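Hi Marcela,

Quick update on the Erkow rentals, Tue 26 May. We've signed leases on 4 of the units and I'm thrilled — the two-bedrooms went first, just like Tariq said they would!

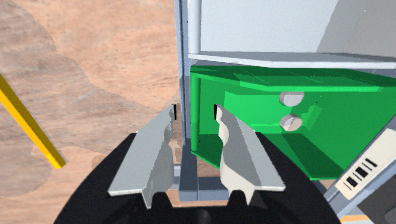
Green box at the white shelving unit.

Parking is still the sticky part. Burgi wants it included in the rent, I'd rather charge $100 a month, so we need your call on that. The listing page has had 764 visits
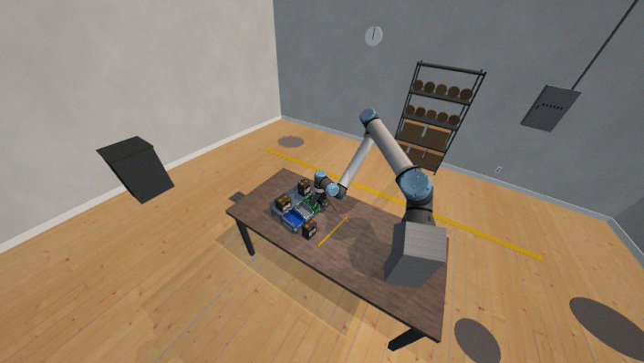
and most of them came from the Plultari ad, so please let us keep it running through November.

Grímur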